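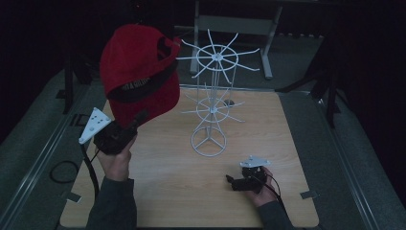 Brirnell Hat Rack Set — README

Version 3

Brirnell is a set of 800 episodes of a person hanging caps on a wire display rack with a pair of hand-held grippers. It was gathered by the Ornura manipulation group for training two-handed policies, after a long season of block stacking had left everyone ready to work with objects that sag.

What one episode holds

A head view, a view from each gripper, gripper opening, and gripper pose. All streams share one clock. Episodes start with both grippers closed and end when the operator lets go and backs off, or gives up. Giving up is labeled "abandon" and kept in the set. There are 66 of these, several of them recorded right before lunch.

The task

1. Pick up the cap with either gripper.
2. Turn it until an arm of the rack can get inside the crown.
3. Steady the rack with the free gripper if it starts to spin. It will start to spin.
4. Hang the cap, release, withdraw.

Operators were told to work at a normal pace and not to perform for the cameras. We dropped 16 early takes in which the cap was lowered with the solemnity of a state funeral.

Gripper views

Expect heavy occlusion. A cap held close can take up half the picture or more, with the background getting whatever is left. We did not crop or filter these views. A policy that panics when its world turns red and fuzzy should find that out in training.

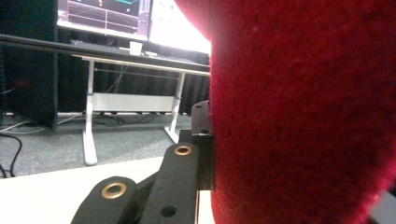

Known problems

Background leakage. Desks and a monitor show up behind the work area. Mask them if your model has a habit of reading other people's screens.

Exposure. Bright spots behind the desk wash out to white in some gripper views. Fixing this in software made the caps look orange, so we left it alone.

Cables. They wander. In a few episodes one brushes the rack, and those carry the flag "cable_touch".

Labels. Success was marked by one person and checked by a second. Where they disagreed — mostly over caps hanging by a thread of optimism — the field reads "disputed".

Loading

The Mindgate loader reads the set as is. The older Mamani scripts also work, provided you enjoy renaming columns by hand.

Changes since version 2

Left and right gripper streams are no longer swapped in the June episodes. Our apologies to anyone who trained a very confident mirror image.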